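Lobby Seating and Left Items: Data Card

Version 2
Last revised June 25, 2024
Maintained by the Flirnuvier Public Interiors Archive
Record lead: Apinya Ratanaporn
Layout and field definitions: Amnuay Nilsuwan

Summary

This collection documents the shared seating area of the Jistavham building lobby and the small items that visitors set down there: drink bottles, paper cups, newspapers, leaflets, booklets and bags. It contains 506 records. Each record consists of one picture and one written entry listing the furniture shown, the items resting on it and the type of surface beneath each item.

The collection was prepared for staff who plan and maintain waiting areas. It is also suitable for teaching basic inventory writing and for studies of how people use seats that have no tables beside them.

Setting

The lobby serves as a waiting room for the ground-floor offices and as a meeting point for groups going upstairs. Seating is of two kinds. The gray benches are long, upholstered and without arms. The green ottomans are low, have flat tops and can be moved. The seating group covered by this collection has no side tables, and the benches and ottomans are therefore used both for sitting and for putting things down.

The field "furniture" takes one of two values, bench or ottoman. Where the type of a green piece cannot be settled from the picture, the entry reads "green seat" and no further value is assigned. Color is recorded in a separate field using plain names only.

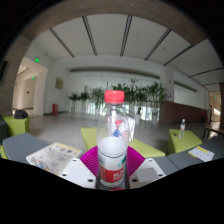 Figure 1. Red-capped bottle in the lobby seating area, with reading matter on the gray benches and a black bag and a second bottle on the green ottomans.

Item categories

Entries use the following categories. Categories are not ranked, and an item receives only one.

Bottle. Any closed drink container with a screw cap. Cap color is always recorded. Label colors are recorded when a label is present. A bottle is marked "part full" if a water level can be seen between the base and the shoulder. If the level cannot be made out, the fill field is left blank.

Cup. Any open drink container. The outside color and the rim are recorded. Contents are recorded only if visible.

Reading matter. Newspapers, brochures, booklets, leaflets and single printed sheets. Recorders are asked to use "open" or "folded" where the state is clear and to leave the field blank otherwise. The general term "printed item" is preferred when a newspaper cannot be told from a brochure.

Bag. Any carrying bag, with color. Contents are never recorded.

Small item. Anything that fits none of the above and is smaller than a cup. This category includes pieces of paper, wrappers and objects that are mostly hidden. The entry gives color and position only.

Surface and position

Each item is linked to the surface that supports it. Permitted surface values are gray seat, green seat, floor and held. The value "held" applies whenever an item is being gripped, whatever lies behind it.

Position is written in relation to the nearest other item, using left of, right of, behind and in front of. Measured distances are not given. Earlier entries from December used the terms "near" and "far," and 63 of these have not yet been rewritten. They can be identified by the letter D at the end of the record number.

Overlapping items

Items on the seats often hide one another. An item that is partly covered is entered if its category can be decided from the part that shows. A cup, for example, is entered when its opening and part of its side are visible. Objects that show only a small portion are entered as small items with a color, and recorders should not guess at their use.

Printed matter needs particular care. Headlines and logos are copied into the entry only when they can be read without effort. Otherwise the recorder notes the main colors of the sheet, such as a yellow strip or border, and sets the text field to "not read." Two sheets with similar coloring are entered as two items unless they are clearly joined.

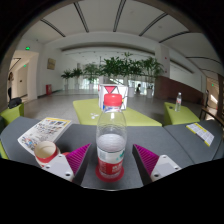

Review procedure

Entries were written by recorders at the Chaiyaporn office and checked by a second reader at Dramden. The second reader worked from the picture first and opened the written entry afterward. Disagreements were returned to the first recorder with a short note. In total, 175 entries were changed at this stage, most often in the reading matter category and in the choice between bench and ottoman.

Amnuay Nilsuwan revised the category definitions after the review. The wording given in this card is the revised wording and replaces the text distributed with the first version.

Known limitations

The collection covers one lobby and one style of furniture. Findings about where items are placed should not be applied to rooms that have tables or fixed shelves.

Item brands are not recorded, and the collection cannot be used to compare products.

The records do not show how long an item had been in place or whether its owner intended to return for it. The word "left" in the title of the collection refers to items set down on the furniture and should not be read as meaning abandoned.

Files

records.csv contains one line per item, with the record number repeated where a picture shows several items.
furniture.csv lists the furniture type and color for each record.
terms.txt contains the permitted values for every field.
changes.txt lists the entries altered during review.

Use and citation

The collection may be used for teaching, planning and noncommercial study. Users are asked to cite it as "Lobby Seating and Left Items, Version 2, Flirnuvier Public Interiors Archive" and to state whether the D records were included.

Corrections should be addressed to Apinya Ratanaporn at the Archive and should quote the record number, the field concerned and the proposed value.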